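Movelska Center Newsletter, June
From the Laboratories

Kitchen Task Collection Enters Its Second Phase

The Movelska Center for Applied Automation has begun the second phase of the Grallum project, which gathers examples of ordinary kitchen work for use in training a learning system. The first phase dealt with picking up and setting down single objects on a table. The present phase is concerned with dishes, and in particular with placing plates in a rack and taking them out again.

Plates were chosen after a long discussion among the project partners. A plate is a simple object to recognize, but it is awkward to put away. It must be held by the rim, turned upright and lowered between two bars with little room on either side. A small error in angle at the start becomes a large one by the time the plate reaches the rack. The partners agreed that a system able to learn this task from examples would be better prepared for the trays, lids and cutting boards planned for later in the year.

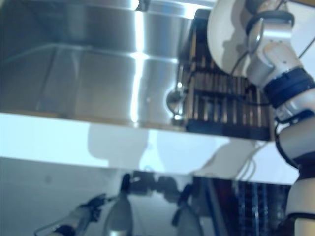

The arm beside the plate and rack at the Grallum kitchen station.

Each example, called an episode in the project documents, begins with the arm at a marked starting position and ends when the hand has let go of the plate and moved clear. Episodes are guided by a trained operator. During an episode the station records the camera views, the position of every joint and the commands sent by the operator, all on a single clock. The operator then marks the episode as complete, partial or failed, and adds a short note where one is needed.

The target for this phase is 2000 complete episodes. Of these, 990 had been accepted when this issue was prepared. A further 300 are being held for a second review, mostly on account of timing differences between the camera record and the joint record. The Center expects that many of these can be corrected and returned to the main set, but they will not be counted toward the target until that work is finished.

Staff in other departments have sent in a number of inquiries about the project. The one received most often is printed below with the reply of the project office.
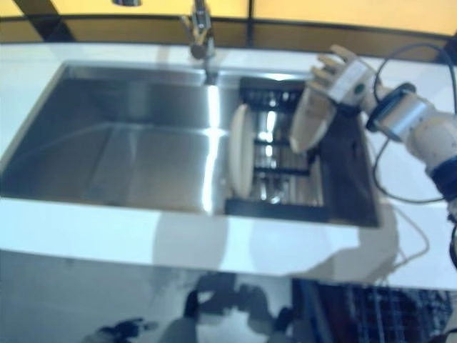 Why are failed episodes kept and not deleted?
Failed episodes are stored in a separate set, where they are used to test whether the system can tell a good placement from a poor one. They are also read by the operators' group when training materials are revised. A failed episode is removed entirely only when the recording itself is damaged or incomplete.

Labeling and Review

Accepted episodes pass to the labeling group at the Bedoya building, where each one is divided into stages: approach, grasp, turn, lower, release and withdraw. The stages are marked by one reader and checked by another. When the 2 readers disagree on where a stage begins, the episode goes back to both with a request to look again at the relevant portion. If they still disagree, the earlier mark is kept and the difference is recorded.

The labeling guide was revised in the spring. The main change concerns the grasp stage, which is now taken to begin at the first contact between any finger and the plate. Under the former guide it began when the plate first moved, and readers had found this point difficult to agree upon. Episodes labeled under the former guide are being relabeled in order of collection. Departments holding copies of the earlier set are asked not to mix the two versions in the same training run. 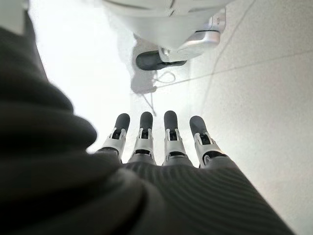
Camera placement has received more attention in this phase than in the last. The station now records from the head and from the wrist, and the two views serve different purposes in review. The head view gives the general position of the arm and the sink. The wrist view looks out along the hand, with the backs of all four fingers and their dark, rounded tips before the reader, so that the spread of the fingers can be judged directly. It also takes in a good deal that has nothing to do with the plate, such as the pale floor tiles and the seams between them. The labeling group has asked that this material be left as it is. A system trained only on tidy views may perform poorly when the hand turns toward some other part of the room, and the partners wish to learn how serious that effect is before deciding on any cropping.

Equipment and Procedure

The kitchen station was fitted out to a plan drawn up with Stuvolano, the partner responsible for the hardware and its maintenance. The plan called for a working kitchen with its ordinary surfaces left in place. Polished steel and glossy panels produce strong reflections, and these are a known difficulty for systems that judge position by sight. The partners considered covering the shiny surfaces during collection and decided against it, on the grounds that the finished system will have to work in kitchens where such surfaces are common.

Operators are asked to observe the following order at the start of each session:

1. Return the arm to the marked starting position and confirm the reading on the operator's screen.

2. Check that the head and wrist views are both live and that their clocks agree.

3. Record one practice placement, holding the plate by the upper part of the rim and keeping it upright in the rack until the view has been checked. Mark this episode as practice.
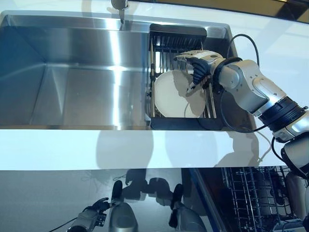
4. Begin the session proper, changing the starting angle of the plate after each group of episodes as set out in the session sheet.

5. At the close of the session, transfer all recordings to the project store and sign the sheet.

Sheets left unsigned delay the review of the whole session. Operators who find a fault in the equipment should stop collection and report it to the project office before making any adjustment.

Access to the accepted set may be requested by any department of the Center. Requests should state the intended use and the version of the labeling guide required.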